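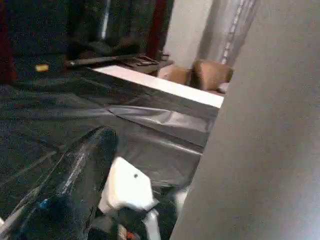 White board on dark plastic sheeting.

June 21, 2019

I'd walked past the signwriter's shop in Jullstead for years before I dared knock. It's at the bottom of the hill, number 103, with a door the colour of tomato soup, and as it happens she'd seen me gawping through the window plenty of times. "I thought you were from the council," she said, and put the kettle on.

She has been painting signs for 36 years. Pubs mostly, to begin with, then butchers, narrowboats, a couple of ice cream vans and one very long run of numbers for the beach huts at Pleltport, which she still grumbles about. "They wanted every one of them the same, and then they wanted them to look hand done. Well, which?"

I asked how she got started and she laughed at me. It was a Saturday job, sweeping up for an old boy who did lorries. He wouldn't let her near a brush for months. "I did strokes on old newspaper. Just down strokes, on the columns, because the columns were already ruled for you. Then curves. I got so bored I started doing it left-handed, and he told me off for that as well."

She doesn't use newspaper now but she does still warm up, a page of O's and S's before anything else in the morning. The S is the one everybody is scared of, apparently. I'd have guessed the ampersand! "No, you can get away with murder on an ampersand. People don't know what one's meant to look like. They all know what an S looks like."

We talked a lot about the lean years. When the vinyl cutters came in, half her regulars went in one summer, and she took shifts in the bakery at Fallden and painted in the afternoons. I'd half expected her to be bitter about it and she really isn't (she has vinyl on her own van, which I was a bit shocked by). "It was cheap and it was quick and they had shops to run. I'd have done the same. What got on my nerves was the lettering. Somebody would pick the first one on the list and stretch it to fit."

So what brought people back? She thinks it was coffee. One café in Pleltport asked for gold on the glass, and the place next door wanted it too, and after that her phone didn't stop. The job she's proudest of is the front of Gallardo, the shoe repairer's on the station road, deep green with cream letters and a shadow that goes the wrong way. The wrong way? "The light comes from the right on that street, so the shadow goes left. The books say the opposite. I stood there for a whole morning looking at it and thought, blow the books."

I went and checked on the way home and she's right, it sits there beautifully.

Her advice for anyone wanting to have a go is to buy one decent brush and look after it. Oil it when you've finished, lay it flat, and don't lend it to anyone who's doing a fence. She'd also like people to look up more when they're in town, above the shop fronts, where the old painted adverts are. There's one for boot polish over the chemist's that I had never noticed in my life.

She's running a beginners' weekend in October in the hall behind the library. I've put my name down, and I've started saving newspapers.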